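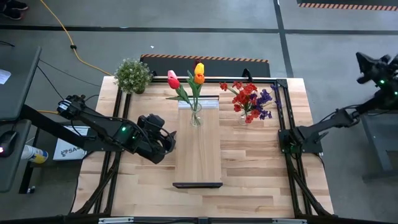 Two-Arm Handling of Stems and Vases: Project Gallery

Print this page
E-mail this page

February 26, 2018

The Wilstead Laboratory presents selected views from its study of flower arranging by paired robot arms. The study was led by Meriem Berrada and Magdy Ait Ali under the Sabbagh program for household manipulation, and asks how much a second arm contributes when an object is long, light and easily bent. Artificial flowers were chosen so that the same stems could be used in every trial.

Of 64 trials scored to date, 58 ended with the stem standing in the intended vase. In the earlier single-arm series, the most common fault was a stem turning in the grip as it reached the rim – a fault the two-arm method was designed to reduce.

Starting positions have a marked effect on the result. The control method, developed by Iman Bennani, selects a grasp point on the stem before either arm moves, and it performs best when the stem is well separated from its neighbors. A tulip lying by itself on the tabletop, like the pink one on the left, meets that condition. The red flowers on the right, with their stems bundled together, present the harder case, and grasp selection for bundles remains under study.

A full report, with scoring rules and trial records, will be issued in March. Requests for copies may be addressed to Glenys Stubbs, Publications Office, Wilstead Laboratory.
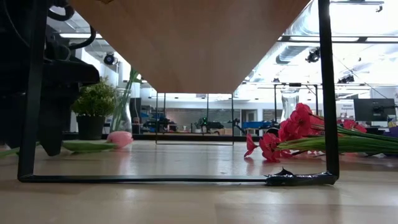
Grasp selection continues to be refined for both kinds of layout. The next series will keep the present tabletop and compare single stems with groups – the pink tulip and the red blooms opposite it stand for the two ends of that range. Mounir Soliman will supervise the scoring.

Print this page
E-mail this page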